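From the Workbench: A Few Weeks with the Guvora Hand Gripper

Many of you wrote in after the April issue asking whether we would ever get around to the Guvora, and I am happy to say that we have, and that I have grown rather fond of it, with a couple of grumbles that I will come to in their turn. For those who missed the earlier note, the Guvora is a gripper you hold yourself. You pick things up with it the way you would like your robot to pick them up, the camera records what the fingers are doing, and the software that comes with it turns your afternoon of fetching and carrying into something an arm can learn from. Kotis sells it as a kit or ready-built, and we bought the kit, mostly out of stubbornness.

Putting it together took me one long evening and part of a morning. The manual is a good one, with large drawings, although step 14 has you tighten the finger carriage before the cable has gone through, and I had to back everything out again (my own fault too, I was listening to the ball game). Bok-nam Bae, who has built more of these things than I have had hot dinners, did the second one in a single sitting and only sighed twice. If you are at all unsure of yourself with small screws, pay the extra and let Kotis do it.

Now, how is it to use? Lighter than I feared, to begin with. After an hour my wrist knew it had been working, but I wasn't reaching for the ice pack the way I was with the old Beneš handle, which some of you will remember from our spring open house and not kindly. The trigger has a nice long travel, so you can close slowly on something and feel your way in. Small boxes, bottles and blocks gave us no trouble at all. Wide round things that narrow toward the bottom are the real test for any two-sided grip, because they want to ride up and out as you squeeze, and I would encourage anyone trying the Guvora to spend their first session on exactly that sort of shape. Come in level, close gently, and wait a moment before you lift. Bok-nam likes to go in lower than I do and we have agreed to disagree.

We recorded 357 pickups between the two of us before I stopped to look at any of them, which I don't recommend! A good many of my early ones were spoiled by my moving off too fast, and I would have caught it had I checked after the first dozen. The Skinano viewer that comes in the package makes checking easy enough. It plays each pickup back with the finger opening drawn underneath, and you can throw out the bad ones with a single key. It is slow to open a long session, though, and it forgets your folder every time you close it, and I do hope somebody over there is reading this.

The price is $608 for the kit, and that includes 2 sets of fingertips. Spare tips are sold separately and the shipping was quicker than I expected. I would have liked a carrying case at that price, or at least a proper bag, and for now ours travels in a beach towel. Members are welcome to borrow the one I built for a week at a time. Just drop me a line first, and please bring it back with the charger.
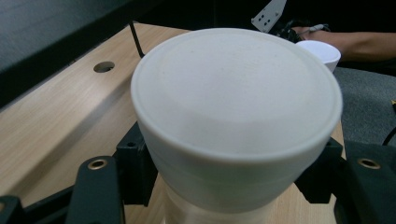 Next issue I plan to get into fingertips, hard against soft, and whether the softer ones are worth the bother of changing them as often as Bok-nam says you must. If you have worn out a pair of your own, do write and tell me how long they lasted and what you were picking up with them.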